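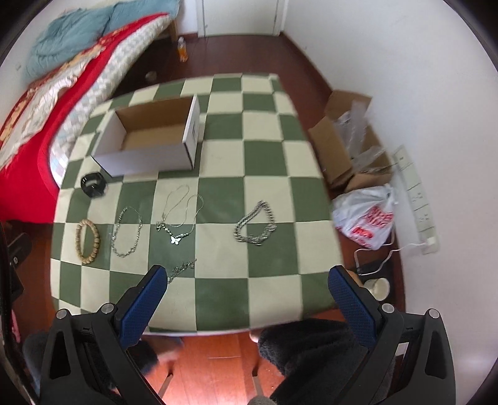
The Box from Stukent

Golshifteh Jalali had put the checked cloth on the table because the table itself was scratched and she did not want anything catching. It was her mother's cloth, green and cream, and it had been used for chess once when the real board went missing. Now it was used for everything that needed to be seen properly. Buttons, receipts, seeds.

Her aunt had left a drawer. That was how the solicitor in Nendholm put it, as though a drawer were a normal thing to leave someone. The flat had gone to the housing association, the money had gone on the funeral, and the drawer had gone to Golshifteh, who drove over with a carrier bag and tipped it in.

Most of what had been in it was rubbish. There were dead batteries, a bus pass and a great many elastic bands that snapped when she pulled them. There was a receipt for a kettle, dated Apr 23, 2021, with a phone number on the back and no name. She rang it from the car. A man at a tyre place answered and she apologised and hung up.

The jewellery took a whole evening to untangle. She used two pins and a saucer of talcum powder. By the time she had finished, the tea had gone cold and she had missed the news.

Her cousin arrived the next morning. Shahab Babaei was the only other person in the family who might want any of it, and he had said on the phone that he didn't want any of it, and then he had driven 20 miles to look.

"Is this all?" he said.

"That's all."

"I thought there was a ring."

"There was never a ring. She couldn't wear them. Her knuckles."

He took his coat off and hung it on the back of the chair. He had his father's way of standing at a table with both hands behind him, like a man in a museum. Babaei men did not touch things. It was one of the family jokes, and it had stopped being funny when his father was too ill to touch anything.

"The butterfly," he said.

"You remember it?"

"She wore it to school. When she came to get me. I used to hold on to it."

Golshifteh did not remember the butterfly at all. What she remembered was the twisted chain, the heavy one, and how it was always cold when her aunt bent down to kiss her. She had been frightened of it when she was small. She had thought it belonged on a bicycle. She told him this and he laughed, which he had not done at the funeral or at the lunch afterwards.

"And the wooden beads?" he said.

"I don't know. Holiday, probably."

"She never went on holiday."

"She went to Stukent."

"Stukent isn't a holiday. Stukent's a car park and a pier."

"They sell beads on the pier," said Golshifteh.

He thought about that. Then he picked the beads up, the first thing he had picked up since he came in, and smelled them. He put them back where they had been, more or less on the same square.

She had found the box in the cupboard under the stairs and thought it would do for posting, if anything was going to be posted. Her daughter had already asked for something. She was 19 and at college and she had sent a message that said only, can I have one of auntie's things, any one, you choose. Golshifteh had read it several times. She could not decide whether it was the easiest request in the world or the hardest.

"What would you give her?" she asked.

"How should I know?"

"You've met her."

"Give her the butterfly. Girls like butterflies."

"You want the butterfly."

"I don't want any of it," Shahab said. "I told you."

She filled the kettle and stood with her back to him while it boiled. When she turned round he was still looking down at the cloth with his hands behind him. He had not sat down.

They drank the tea standing up. He told her about work. He had been at Sternix for five years, in the office that dealt with returns, and they were moving him to another building in July. He didn't mind. There was a canteen at the new one. She told him about the boiler, and about the neighbour who had taken down the fence without asking and then put it up again in the wrong place. They had not talked about ordinary things for a long time. Their aunt had done it for them. She would ring one of them and then ring the other and pass it all along, so that each knew about the other's boiler and the other's job without having to pick up the phone.

"She told me you were getting married," Shahab said.

"When?"

"Three years ago. Four."

"I went to dinner with someone."

"She said he was a dentist."

"He sold flooring."

He put his cup in the sink and rinsed it, and rinsed hers as well. Outside, somebody was trying to start a car. They both listened until it caught.

"The thin one," he said. "The short one. Was that yours?"

She looked. She had taken it for a bracelet of her aunt's, because it had been in the drawer with the others, wound so tightly into the butterfly necklace that it had come free last. She held it across her wrist. It did not meet. It was short even for a small wrist, and her aunt had not been a small woman.

"I had one," she said. "When I was seven or eight. I lost it at her house. I cried so much she moved the sofa."

"I remember the sofa being moved."

"We looked everywhere."

"Well," said Shahab. "She found it."

"She never said."

"Perhaps she forgot."

Golshifteh thought it more likely that her aunt had found it years too late, behind a pipe or in the bag of a vacuum cleaner, and had put it in the drawer meaning to bring it up. It would have been the sort of thing she saved for a birthday. There had been plenty of birthdays. She laid it on the cloth again and straightened it with one finger, and it would not lie quite straight.

"I'll send her this," she said. "It's hers as much as anyone's. She can have it made longer."

"It's the smallest one."

"She said any one."

She folded some tissue paper and laid the chain inside it, and then found the box was far too big. It slid from one end to the other. Shahab went out to his car and came back with a padded envelope that had somebody else's address on it, and they stuck a label over that. He wrote out the new address because his handwriting was better. He asked her for the postcode twice.

When it was done he put his coat on. She picked up the butterfly and held it out to him with the thin strands hanging down between her fingers. He looked at it and began to say something about not wanting any of it, and she waited. Then he opened his coat pocket with one hand and she dropped it in.

"I'll be passing a post box," he said, and took the envelope too.

She heard him go down the steps and stop at the bottom. It was a while before the car door closed. She cleared the rest of the table, put the beads on her own wrist to see how they felt, and shook the cloth out over the sink.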